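Worktop (kitchen)
October, by Valter Salgado

A worktop, known in many countries as a countertop, is the flat, raised surface on which most of the work of a kitchen gets done, from rolling pastry to sorting the post. The word covers a great many things, and people can grow surprisingly fond of theirs.

In older British houses there was often no fitted worktop at all, and the cook made do with a scrubbed table in the middle of the room. Fitted surfaces spread along with fitted cupboards, and the depth of a standard run of base units has settled near 600 mm, though the Braresstead terraces were given narrower ones of 564 mm, much to the annoyance of anyone buying a new hob there.

Marble has long been loved by bakers for its coolness (Fothergill's dairy kitchen kept a slab up to 30 mm thick), but it does mark if lemon juice or vinegar is left to sit, so a quick wipe and an occasional coat of sealer are well worth the bother.

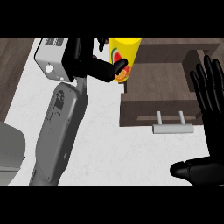
A white marble countertop, computer-rendered.

Timber tops ask for regular oiling, and repay it by being easy to sand and mend.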